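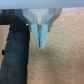
Care of Carpets and Cork Surfaces

Residents are asked to follow the guidance below when cleaning floors and worktops in Tambunan House.

Carpets

Vacuum slowly, first along the length of the room and then across it. Entrances and the space in front of seating should be done 2 times a week; other areas may be done weekly.

Blot spills with a plain white cloth, working from the outside of the mark towards the centre. Do not rub. Where a mark remains, apply a little cool water with a drop of washing-up liquid, leave for 10 minutes and blot again. Any new product should be tried first in a corner that is normally covered by furniture.

Cork

Cork should be wiped with a cloth that has been wrung out well. Standing water will lift the edges and may leave a pale ring.
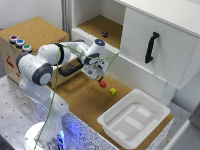

Scouring pads, bleach and steam cleaners must not be used. Small dents may be covered with a damp cloth overnight and will often rise by morning. Sealed cork should be resealed when drops of water no longer bead on it.

Keep rooms at nearly 55 per cent humidity where possible, and open windows after any wet cleaning.

Questions about stains not covered here should be sent to Gheorghița Stoica at the Namness office before 2 p.m.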